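Murwood open day, 13th April

I'd been meaning to get over to the Murwood workshop since last August, and the open day finally got me on the bus. It's up under the roof of an old house on Parau Street, two flights of stairs and then a short steep one, and by the time I reached the top I could already hear people arguing happily about servo horns. My kind of place!

Nuanchan Phuthong showed me around. She started the home robot group with Arvid Sjögren, and between them they've been working on an arm called Khunthong that they want to be able to tidy a table by itself. The arm was in pieces the day I went (the shoulder joint had stripped again) so most of the talk was about the teaching side, and I ended up liking that part best. You hold a pair of grippers, one in each hand, and do the job yourself. Each gripper has a cube on it covered in printed black-and-white codes, so the software can work out where it is and how it's turned. Do a task enough times and you have something for the arm to learn from.

They have 387 good recordings so far and want 1000 before they try training again. Arvid keeps the count on a scrap of cardboard by the stairs. The first model, trained on far fewer, mostly shoved things onto the floor, and he was very cheerful about it.

I got a turn too. Flat things are horrible! A block is easy, you just close on it, but a board lying flush on a table gives you nothing to grab, and I chased mine along for ages before I got a corner up. Nuanchan says to slow down and let the fingertips do the work. I managed two clean runs and was far too proud of them.

The printed gripper parts get redone often, and Arvid gave me a cracked finger to take home and measure. I want to try a softer tip on it. Next open day is in August and I've already put my name down.

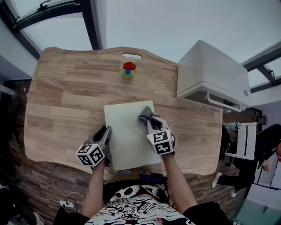
Both grippers on the flat board, with the little block house at the back of the table.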